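Section 3. Running the glove table on an open day

The sales sheet from Carkitz says a visitor can learn the hand-held grippers "in moments." Plan for longer. Before the doors open:

1. Put the basket on the table and lay the gloves beside it.
2. Run the cables clear of where guests will stand.
3. Take one gripper in each hand and open the jaws fully before reaching.
4. Close slowly on a glove, lift, and lower it into the basket.

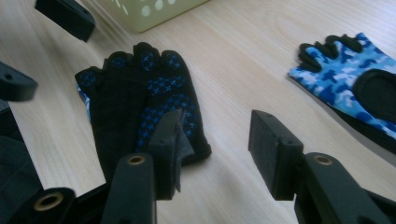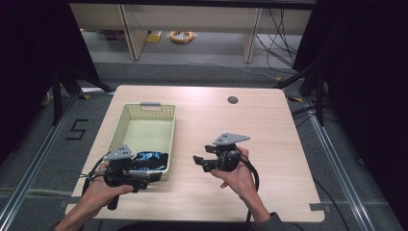
Fig. 3-1. Grippers at the table with the basket.

Note: A person is doing the work at this stage. Say so if a guest asks - many will assume the machine decides. Fitriani Sutanto's notes from the Stirnbridge visit list 35 questions, most of them on this point.

Caution: Do not pull on the cables to free a gripper. Set it down first.

5. Do not quote the brochure's 4,000 picks. We have not seen the log behind that figure, and picks that failed may be in it.
6. Between groups, take the gloves out of the basket and start again from step 1.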